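tilteo-open-day

Logs and rendered views from the Tilteo simulator booth at the Fosa open day, November. Visitors got a gamepad, one sidewalk block and 30 seconds of instruction, most of it spent on which stick does what.

Contents
runs/ - 14 visitor runs, one folder each
views/ - 3767 rendered views, PNG
notes.txt - remarks by Jhosep Tamayo, lightly cleaned up for language

Known problems
Run 7 is mostly a visitor driving in circles on purpose. We kept it. Timestamps drift after lunch, as did the staff.

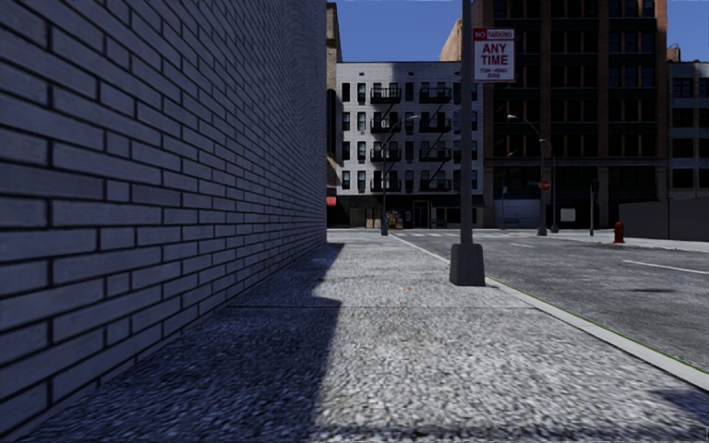
Tilteo's delivery route is a straight run up the sidewalk to the corner, and visitors still found ways to make it interesting. Most hugged the brick wall and stayed in its shade. The bolder ones tried the sunny side, where the NO PARKING ANY TIME pole stands near the curb - see notes.txt for the language that needed cleaning up.

Load with the Cuadros reader. Turedel exports are not supported yet.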